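The gripper that wouldn't let go of its zero

8th May

I lost most of a week to a gripper fault and I'm writing it up while I still remember the order things happened in. If you run one of the small Zuris arms with the two-finger gripper, you may run into the same thing.

The job is simple. The arm sorts toy blocks and balls on a white table. It's a practice setup Marwan Twal and I use for trying out control code before any of it goes near a paying customer. It had been running without trouble since we built it. Then it started squeezing too hard.

The first sign was a motor temperature warning on the gripper. I cleared it and carried on, and that was a mistake. Three cycles later the arm closed on a block, kept pushing, and tripped its current limit. The limit in our config is 2,075 milliamps. When the limit trips, the gripper is supposed to hold position and the arm is supposed to stop. The gripper held. The arm did not stop. It went on with its planned move and dragged the block sideways until I hit the red button.

No one was hurt and nothing broke. But I had my hand on the table at the time, reaching for a ball that had rolled, and I shouldn't have. We have a rule about that and I wrote it.
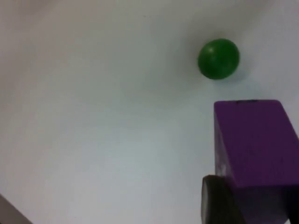

Two separate faults were stacked on top of each other, and it took me too long to see that. The first was the gripper's zero. The controller thinks of the fingers as fully open at one number and fully closed at another, and the open number had drifted by 12 counts. Every width it worked out after that was wrong by the same amount. On a small thing like the green ball you'd hardly notice, since the fingers have a long way to travel before they meet it. The purple block is much bigger, and with the finger right up beside it there isn't much room for error. Being off by a little meant the fingers went looking for a surface they had already reached.

The drift came from a loose set screw on the finger coupling. I found it by holding one finger still and wiggling the other. Fredy Sotelo had told me to check that on the first day, and I had told him it was a software problem.

The second fault really was a software problem. The stop message from the gripper goes through a small bridge program that I wrote in a hurry. It puts messages in a queue, and the queue held 16. When the gripper got hot it sent warnings so fast that the queue filled up, and the stop message was dropped with the extras. So the arm never heard about it.

What I changed:

The set screw has thread locker on it now, and there's a paint line across the coupling so I can see if it moves.

The gripper finds its zero again at every startup. Before, it did that only when asked.

Stop messages skip the queue. Warnings can be dropped, stops can't.

A temperature warning now ends the run. I can't click past it anymore. Marwan doesn't like this one because it slows down testing. It's staying in.

I tested the stop path by faking a current trip in the middle of a move, first with the arm at low speed and then at normal speed. It stopped each time. I still want to wire the stop as a real signal between the gripper and the arm controller, so that my bridge program isn't in the middle of it at all. The connector for that is on order from Rarnon and should be here before the end of May.

If you have the same arm, check the coupling screws with the power off. Mine turned almost a full turn before it was snug.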